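3.2 Setup and upkeep of the hand-held grippers

Folding trials at the Kumsa site used two hand-held grippers, one at each lower corner of the garment. The jaws of both carry blue pads, and most of our upkeep went into these. A glazed or lifted pad lets a hem slide out before the jaws are fully shut. 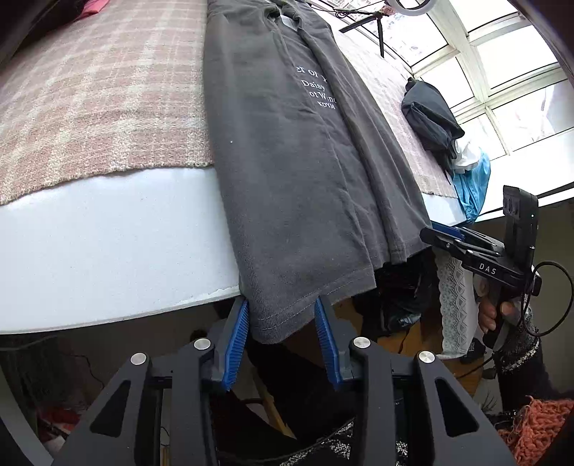
Figure 4. Grippers at the lower end of a dark gray garment.

Pads were wiped before each session and replaced after 2,000 closures. At the same time we checked the linkage pivots for side play and tightened any that moved. A full service took 27 minutes. Of 552 recorded grasps, most of the failed ones came late in the life of a pad, and thick double hems failed more often than single layers.

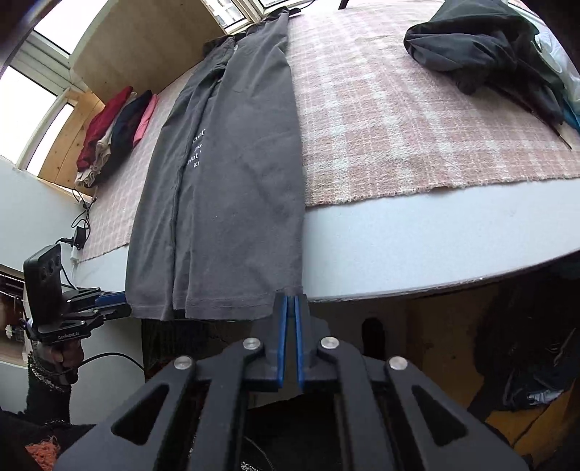

Keabetswe Botha objected that a fixed count suits thin cotton but is too generous for heavy cloth, and asked that pads be changed at half that number when trousers are folded all day. We adopted this from October on.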